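Visitors see household robots at Clumthorpe open day

Dultura opened its Clumthorpe workshop to the public in February, giving local people a chance to watch its two-armed robots doing household jobs. The company, which moved into the former Hergate printworks last spring, had not held an open day before.

Doors opened at 11 in the morning and visitors were taken round in small groups. Each group saw three demonstrations: folding towels, putting shopping away in a cupboard, and clearing things from a chair. The last of these drew the most questions, mainly from people who wanted to know when they could have one at home.

Darius Avotiņš, who leads the workshop, told visitors that furniture is harder for the machines than it looks. A table is flat and stays the same shape. A padded seat gives way when it is pressed, and cloth lying on it can slip down the side or bunch up against the back.

"People expect us to say the heavy things are difficult," he said. "Most of our time goes on cloth. A tea towel never lands the same way, so the robot has to look again each time before it decides where to take hold."
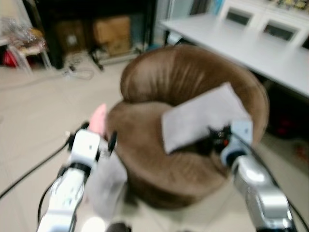 The two arms at work around a brown armchair, with a grey cloth lying across the seat.

The robots learn from recorded practice. A member of staff guides the arms through a job and the movements are saved together with what the cameras see. Mr Avotiņš said the workshop had saved 1,256 practice runs with armchairs and sofas so far, and that many more would be needed before the robot could be left to work in a room it had not seen before. Runs that go wrong are kept as well, and marked as such.

Visitors could also try guiding the arms themselves, using a pair of hand controls set up in the front room. Turns lasted up to three minutes and the queue reached the stairs by early afternoon. Most people managed to pick up a sock. Fewer managed to put it in the basket.

Not everyone was won over. One retired care worker said she could see the use of a machine that picked things up off the floor, but would want it to be a good deal quicker — and quieter. Others asked what happens if a child or a pet gets in the way. Staff said that the arms stop when they meet more resistance than expected, and showed this with a cushion. They added that the robots are not used without somebody standing by the stop button.

The grippers and hand controls are made by Cuadros, a small engineering firm on the same estate, which had a stand by the entrance with older versions that people could handle.

Dultura has no date for selling a robot to households. It hopes to begin trials in a furnished flat later this year, and is looking for local people willing to say how they would like everyday jobs done. A second open day is planned for the autumn, with places for school groups in the morning.

© Clumthorpe Local News | Contact the newsdesk | Back to top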